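# Where Are My Keys? A Project About Hooks

Everyday Objects module, second year
Report handed in February 12, 2019

I should start by admitting that I picked this topic because I was late for the briefing. I'd spent ages that morning turning my room upside down for my keys (they were inside a shoe), and when I finally slid into my seat our tutor, Ignacio Yazzie, was going round asking everyone what everyday problem they wanted to work on. I said "keys". He wrote it down. So that was me sorted for the term!

The brief was to take one small domestic habit, look at how people really do it, and then set something up that makes it a bit easier. We weren't allowed to invent an app. I was relieved about that, because I can't code, and also because every app I've seen for finding keys needs you to find your phone first.

## Starting off

I live in Plikthorpe, in a shared house with three other people, so that makes 4 of us coming in and out at all hours. I asked if I could use the house as my test site and everyone said yes, mainly on the condition that I cleaned up after myself.

For the first fortnight I changed nothing. I just kept a notebook by the front door and asked people to write down each time they had to hunt for their keys, with where they turned up in the end. We got 15 entries. I think the true figure was higher, but Uriel Zavala (room at the back, plays the cello) said he couldn't write in the notebook while he was looking for his keys and after that he'd forgotten about it, and I bet that goes for all of us.

The places were lovely reading. Coat pockets came top, as you'd expect, and then the sofa, the bathroom windowsill, a bag of potatoes, the lock itself (on the outside, overnight, we don't talk about it). What I noticed going through the list was that we did already have a place for keys. There was a bowl on the shelf in the hall. But the bowl had filled up with stamps, batteries, takeaway menus and a lemon, and once a bowl is full of other stuff you stop seeing it as the key bowl. You put the keys down next to it, and then on top of it, and then anywhere.

## Bowl or hook?

I spent a whole week on this question and I could have spent longer. A bowl takes whatever you drop in it. That's its charm and also the trouble with it. A hook only takes things with a hole or a loop, so the menus can't get in. On the other hand a hook asks a bit more from you when you're tired and carrying shopping: you've got to find the ring, line it up and let go. I practised with a bag in each hand and missed a lot.

I also looked at trays, little cupboards with doors, and a sort of felt pocket that Wamo sell on their market stall. The cupboards look smart, but I ruled them out on the grounds that anything with a door gets left open. I did like the felt pocket, but the keys sank to the bottom and you had to fish for them.

So, hooks. Then I had to decide what sort of hooks, and how many, and how far apart, and this is where the project properly got going. A row bought as one piece, with the hooks fixed along a bar, is sturdy but you're stuck with somebody else's idea of spacing. Separate hooks can be moved about until they feel right. I wanted them all in one line, at one height, so your hand learns where to go, and with plain space behind them so that whatever's hanging up is easy to spot from across the hall.

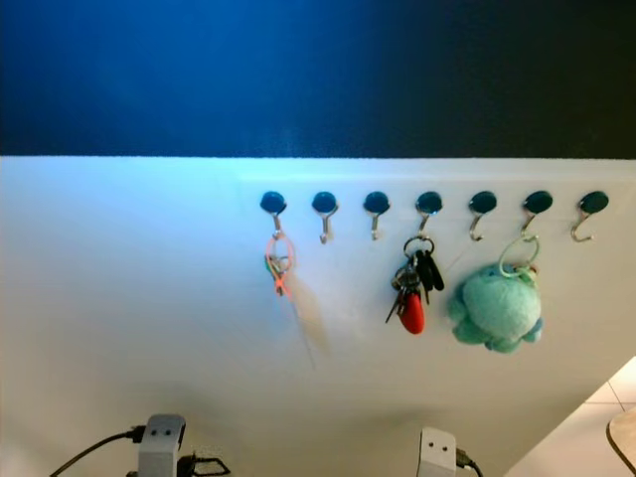
Spacing turned out to be the bit I'd thought about least and ended up caring about most. My first go on paper had everything squeezed together, because I was trying to fit in a hook for absolutely everything (spare keys, shed key, bike lock key, the key nobody can identify). When I tried it out with cardboard circles taped to my bedroom door, the bunches knocked into each other and you'd lift one and bring its neighbour down too. So I moved the circles further apart, tried again, moved them again. In the end I used my own fist as the measure. If I could get my fist in between two bunches without touching either, that was far enough.

The other thing I learned from the cardboard version is that you want more hooks than you've got keys. It feels wasteful! But an empty hook is an invitation, and a full row is just another full bowl. When there's a bare one waiting, you hang your keys on it without thinking. When they're all taken you start doubling up, and then someone's keys are underneath someone else's and we're back to hunting.

I had a lovely argument with Uriel about whether things that aren't keys should be allowed. He thought a key hook should be for keys, full stop, and that a toy on a ring was the start of the slope that leads to the lemon. I was on the other side. I think a soft toy or a tassel is the best thing you can put on a row like this, because it gives everybody a landmark. You don't count along to find your hook, you just know that yours is the one next to the silly thing. We settled it with a house rule: if it's on a ring, it can hang.

## What people said

I gave out a short questionnaire to friends and people on my course, with the help of my cousin in Tronevholm, who passed it round her office. Between us we got 261 replies, which is far more than I deserved for a form with a spelling mistake in the title. I won't go through every question, but these were the answers I kept coming back to:

- Most people said they had a "proper place" for their keys. Plenty of the same people then said they'd lost them in the past month.
- People who share a house wanted to be able to tell whose keys were whose at a glance. People living alone didn't care in the slightest.
- Lots of people have something soft or bright on their keyring, and nearly all of them said it was there for fun. Then in the next box they'd say it helps them find the keys in a bag.
- A few people told me very long stories about being locked out. Thank you, I read them all.

One reply just said "neck". I think that means a lanyard.

## The surface

I'd been treating the wall as a given, and Ignacio pulled me up on it at my halfway tutorial. He asked what the hooks were going on, and I said "um, the wall", and he asked what the wall was like. Fair point. Our hall has woodchip paper, painted so many times that it's practically icing, and nothing sticks to it. I tried sticky pads from three different shops and every one of them came off, one of them in the middle of the night, with a noise that got all of us out of bed.

So I had a proper look at surfaces. Something smooth and pale is what you want, for a whole heap of reasons. Pads grip it better, magnets are an option if there's metal in there, keys show up clearly against it, and you can wipe off the grubby marks that keys leave. Shiny finishes bother me a bit, as they throw the lamp back at you in the evening and then you're squinting at your own hooks. Joints matter too. If your surface is made up of sheets or tiles, the place where two of them meet is a bad spot for a sticky pad, and it's worth planning your row round it before you peel anything.
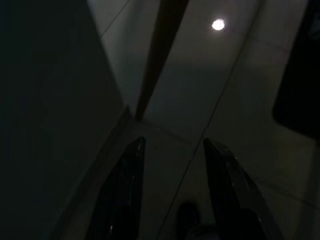

I got hold of an offcut of white board from Escobedo, the joiners near the station, who let me have it for the price of a packet of biscuits. It was screwed into the hall wall over the woodchip by my housemate's dad, because the landlord trusts him and doesn't trust me. I put my hooks on it with a spirit level and a pencil line, stood back, and they were wonky. It took me 2 more evenings to get them straight. (The floor slopes! The hooks were level the whole time. I ended up lining them up with the skirting board so they'd look right, and I'd do the same again.)

## Did it work?

Sort of, yes. In the fortnight after the hooks went up the notebook had far fewer entries in it, and most of those were from the first couple of days while people got used to it. I'm trying not to shout about that too loudly, as we were all very aware of the hooks by then. You can't talk about hooks at every meal for a month and then expect people to behave naturally around them.

Things I'd change:

- Hang the row a bit lower. I'm tall and I set it to suit me, and one of my housemates has to reach.
- Put it on the side of the hall where the light switch is, so you're doing both jobs in one go.
- Take the bowl away on the first day. I left it where it was for a week and people carried on using it out of habit. It lives in the kitchen now with the lemon (a new lemon).

I'd also like to go back to the notebook in May and see if the habit has stuck, once the novelty has worn off and everyone's stressed about exams. Uriel has promised to write his entries down this time. He's also hung a small knitted carrot on the end hook, with no keys on it at all, and says it's within the rules.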